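Ruscombe Blocks: report on the second stage of the grant

Spending to date, what it bought, and what we would like to change before stage three. The stage one report ran long and was, we gather, mostly read for its budget table. We have tried to be shorter.

What we said we would do

The proposal promised a set of small painted wooden cubes, plain enough to be used on any table, with a printed booklet of stacking tasks to go with them. Each task starts from a marked area on the tabletop and ends with something standing up inside it. We said we would have 15 tasks written, tried out and corrected by May. We have 15 written. We have 9 tried out. Corrected is a word we would like to keep back for stage three.

The cubes

These come from Pimentel, who cut and paint them to our size. The first delivery was handsome and slightly too glossy, and slid about like soap. The second has a flatter finish and behaves much better. It also shows every knock. The yellow ones are the worst for this and pick up dark specks along the edges within a few sessions, while the green hides its history rather well. We asked Pimentel about a harder coat and were told that this was the harder coat.

We have decided to live with it. A cube that looks used still stacks, and several people who tried the set told us they liked the worn ones better. We did not tell them what the new ones cost.

The marked area

More thought has gone into this than we would care to itemize. The proposal described a printed mat. The mats arrived from Wurnis rolled, and stayed rolled in spirit however many books were left on them overnight. A cube placed near the edge of one leaned like a tired commuter.

We have dropped the mats and gone over to black tape stuck straight down on the tabletop in a square. It costs almost nothing, lies flat, and can be seen from the far side of the table. The booklet now opens with a page on laying the square, with a cardboard template for anyone who does not trust their own corners. We did not trust ours.
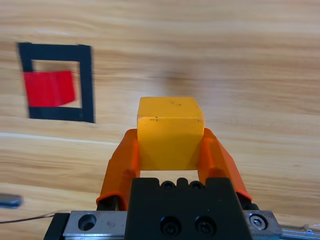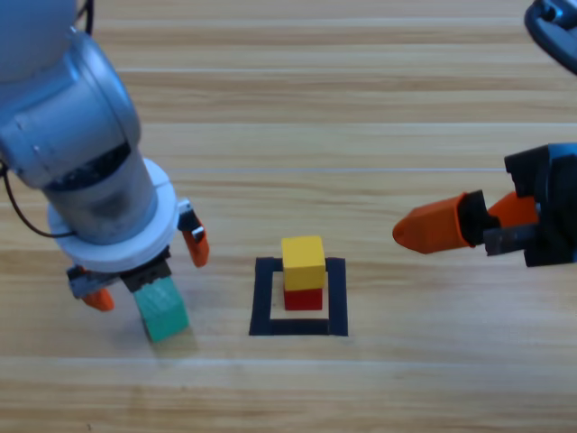 Cubes and taped square on the wooden tabletop, with a yellow cube in both pictures.

The tasks

The early tasks are all two cubes high, one on top of the other inside the square. We had them down as a warm-up and gave them a single page. They now have four, mostly on account of the order of colors. "Yellow on red" reads clearly to whoever wrote it and was taken the other way up often enough to be embarrassing. Every task now names the bottom cube first and says "bottom" when it does so.

The third cube is where the trouble starts. A green cube brought down over a stack of two has to arrive fairly level, and if it arrives tilted it takes the top one with it. We had written this step as "add the green cube." It is now five lines long and includes the word "slowly" twice.

Three of the tasks have been withdrawn. One asked for a bridge and needed cubes with a different opinion of gravity. The other two were the same task, written a month apart and given different titles. Replacements for all three are in draft, so the count of 15 stands, with that small asterisk.

Money

The stage two allowance for materials has been spent except for $682. Most of that is the mat reprint we did not order. We ask to carry it over and put it toward a second print run of the booklet, which has grown by 9 pages and no longer fits the envelope we budgeted for. The larger envelope is, naturally, in a different postage band.

The tape came out of petty cash. We mention it only in case anyone is looking for it under materials.

Problems we have not solved

Tabletop grain. On a table with strong bands running across it, people line up the square with the boards without being asked, which is nice. On a plain table the squares wander. We may add a line about using the table edge as a guide.

Tape residue. Stotier, who lent us two of the tables, have been patient about this. We have bought a bottle of something for it.

Storage. The box has 3 compartments and the cubes do not sort evenly into them. It was chosen before we settled on the set, by us, so there is no one to write to.

Stage three

We plan to try out the remaining tasks first and touch nothing else until that is done. After that come the corrections, the second print run if the carry-over is agreed, and a short sheet for people who want to repaint worn cubes themselves. The new order to Pimentel will be for spare yellows only.

A decision on the $682 before the print order goes in would be a help. The printer holds our price for a month and is already into the second week of it.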